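Jerkuscombe Parish Council

Minutes of the meeting held by video link, May 2020

Present: the Chair, the Vice Chair, 4 councillors and the Clerk. Two members of the public joined for items 1 to 4.

1. Apologies
Apologies were received from the district councillor.

2. Minutes of the last meeting
Agreed as a true record. The Chair will sign the paper copy when the office reopens.

3. Matters arising
The hedge at Hepburn Lane has been cut back on the road side. The field side is still over the path and the Clerk will write to the owner again. The broken stile near Clikell Farm was reported to the county and no date has been given.

4. Allotments
More than 20 people are on the waiting list. Two plots at the Hepburn Lane end have been given up and will be offered to the next names. Plot holders asked if the water could be turned on for longer in the evening. Agreed until the end of September. The rent for the year was left as it is.

5. Waste and recycling
The recycling centre at Skosel is open by booking only. Residents have complained that slots go early in the morning and that the phone line is not answered. The Clerk will ask whether some slots can be held back for people without internet access. A notice on what can go in the household recycling will be put on the board and the website.
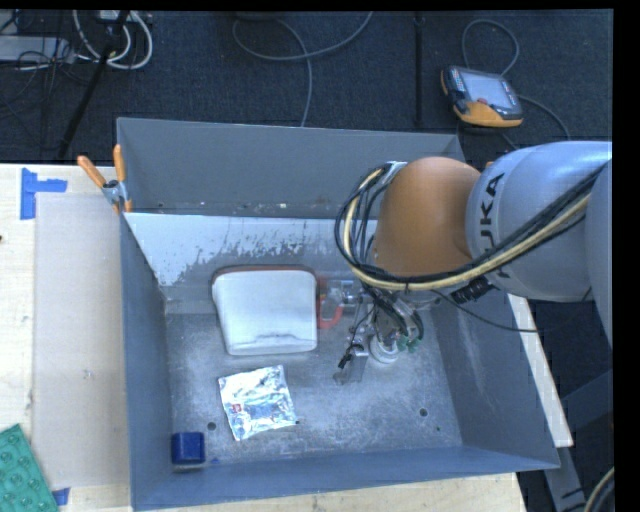
Inside a metal bin, with a white container and a foil packet.

Garden waste collections remain suspended. Members asked that residents be reminded not to have bonfires while neighbours are at home all day.

6. Playing field
The play area stays closed. The tape on the swings has come down and will be replaced. Grass cutting goes ahead as normal. The quote for the new gate was thought too high and the Clerk is to get another.

7. Planning
Single-storey rear extension, Clikell Road: no objection.
Change of use of barn, Skosel Lane: objection on grounds of access and lack of parking.

8. Finance
Payments on the list were approved. The insurance renewal was noted.

9. Date of next meeting
To be fixed by the Clerk and put on the notice board.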